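Soft things, slowly

I've been meaning to write about the sorting work for ages, and here I am at last with a mug of tea. Our method, Jovari, learns from people using hand-held grippers, and I do love how ordinary the objects are: plush, beads, a strap that says "luck !".

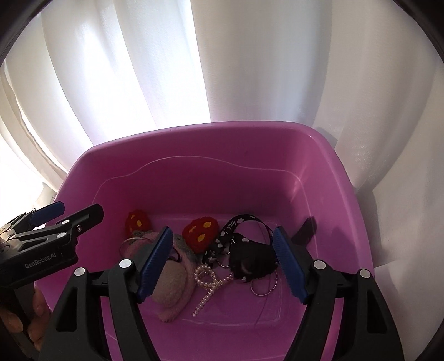 Gayan Fakir
Research assistant, Jovari project

Rigid things were easy (well, easier!). Fluff was another matter, so we added 200 demonstrations of tangled items to our first 4,000, and the dropped grasps fell by a third.

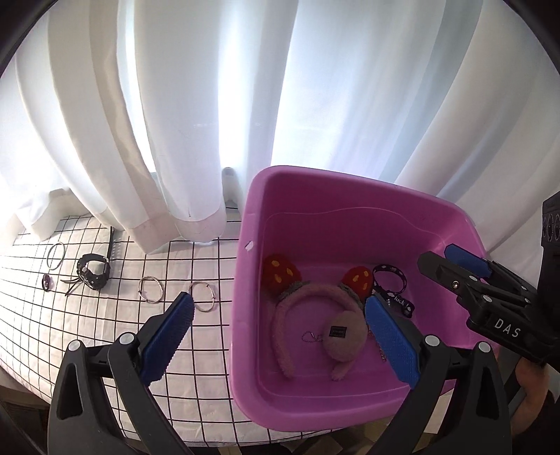 Pink headband in the basin, rings and a watch beside it

Brenda wants to try longer straps in June, and I'm rather looking forward to it.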